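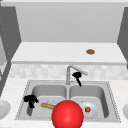
Double-basin sink with center faucet.

Home > Guides > Kitchen > Sinks

Resealing a Drop-In Sink

Last updated 30th April

Old caulk has to come off completely. Score both edges with a utility knife, pull the bead, and wipe the joint with rubbing alcohol. Let it dry for 30 minutes.

Clear the cabinets you will need for tools before you start. 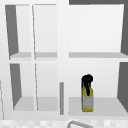
Barış Toprak recommends a plastic scraper on stone, as a steel blade leaves gray marks that are hard to polish out.

Tape both sides of the joint. Cut the nozzle at 45 degrees and run one continuous bead — stopping midway leaves a lump.
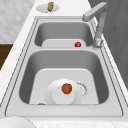 Freya Gosling wrote in to say that filling the basins with water first keeps the rim seated while the bead cures. This works for thin-gauge sinks.

Smooth the bead once, then pull the tape while the silicone is still soft. Keep the faucet off overnight.

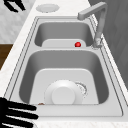 Two-basin sink in a marble countertop.

Comments

Nizar Haddad: Does this hold for laminate?

Kevser: Yes, same steps. Go easy with the knife.

Güven Ertürk: Mine needed a second bead at the back corner.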